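Fornine: a collection of second thoughts

Version 6
Last updated 2024-02-26

What this is

Fornine is a set of nearly 2,000 short written judgments, each paired with a later judgment by the same person about the same thing. Somebody writes down what they think of their commute, their oldest friendship, their decision to quit the piano. Months later they write it down again without seeing what they said the first time. Then they get to read both, and they write a third paragraph about how that went.

The third paragraph is why the collection exists. The first two were supposed to be the data and the third was a courtesy to participants, a place to vent. Most people who use Fornine now skip straight to it.

It grew out of a reading group on self-knowledge that had been arguing for a long time about whether changing your mind is something you do or something that happens to you. The group never settled it. Fornine doesn't settle it either, and anyone hoping for a chart that does should save the download.

What's in the folder

entries.csv has one row per pair. The columns are topic, first, second, reaction, gap and stance. The gap column is in months and runs from 7 to 14. The stance column is ours, and you should read the section on labels before you lean on it.

topics.txt lists the prompts as participants saw them. Some are badly worded. We left them that way, since people were answering the bad wording.

akumel/ contains the Akumel subset, which is everything written in response to prompts about blame. It's kept apart because the instructions were different: Akumel writers were asked to judge something a person had done to them, and were told they could decline the second round. Many declined. Treat the ones who came back as the sort of people who come back.

notes/ is a record of disagreements among the labelers. It is longer than the paper.

How the writing was gathered

Participants signed up through Fleury, a small adult education program that runs evening courses in philosophy and, on the floor below, upholstery. Both groups were invited. The upholstery people wrote more and complained less.

Each person got a prompt by mail or email and was asked for a paragraph. No upper limit was given at first. After one participant returned a reflection on marriage that needed its own envelope, we asked for a page or less. Entries from before the change are marked "long" in the topic column, which is the wrong column, and by the time we noticed there were scripts depending on it. 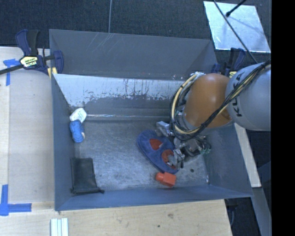 Second-round prompts went out in August, to everyone at once, whatever date they had first written. That's why the gaps are uneven. A tidier design would have fixed the interval for each person. We had a tidier design, and then the mailing list was sorted by last name and saved over the original.

Handwritten entries were typed up by hand and spelling was left alone, including where it changes the meaning. One writer consistently describes her "moral fiber" as "moral fever," and we've gone back and forth on whether that is an error.

Labels

The stance column has four values: same, reversed, softened and unclear. Each pair was read by two labelers working apart. Where they agreed, that's the label. Where they didn't, they talked until one of them gave in, and notes/ says who gave in and with what degree of grace.

"Softened" causes the most trouble. Suppose someone writes that her brother is selfish and later writes that her brother is tired. Has she softened the judgment or made a different one? We used "softened" if the second entry seemed to be about the same fault, and "unclear" if it seemed to be about a different one. You may think "seemed" is doing a lot of work there. So did one of the labelers, at length, in notes/.

The reaction paragraphs have no labels at all. We tried a scheme for them, under the name Etik, with categories for embarrassment, loyalty to the earlier self, loyalty to the later self and plain surprise. Labelers agreed so rarely that Etik was retired. The old guidelines are still in the folder for anyone who'd like to feel better about their own guidelines.

Good uses

Teaching. The pairs work well in a seminar on personal identity, or on what it means to hold a belief. Hand out the first entries, let the class decide what sort of person wrote them, then hand out the second.

Small, slow, interpretive reading of any kind.

Poor uses

Please don't use Fornine to measure how often people change their minds. The prompts were picked because we thought people would be torn about them, and the ones who signed up were already the type to take an evening course on being torn.

Please don't train anything to predict the second entry from the first. Two groups have tried. One reported that the best guess was "the same, but shorter," and we have to admit this is a fair summary of the data.

Known problems

A few reaction paragraphs are attached to the wrong pair. The writers seem not to have minded, and one says that the earlier entry "sounds exactly like me."

The word "unclear" appears in the stance column with and without a trailing space. These mean the same thing.

Some participants kept a copy of their first entry and peeked. They were asked about it afterward and the ones who said yes are flagged in notes/. The ones who said no are not flagged.

Terms

Free for teaching and research. Quote entries whole or leave them out. If a participant asks for an entry to be removed we remove it, and then wait a month before deleting the backup – we've learned to wait.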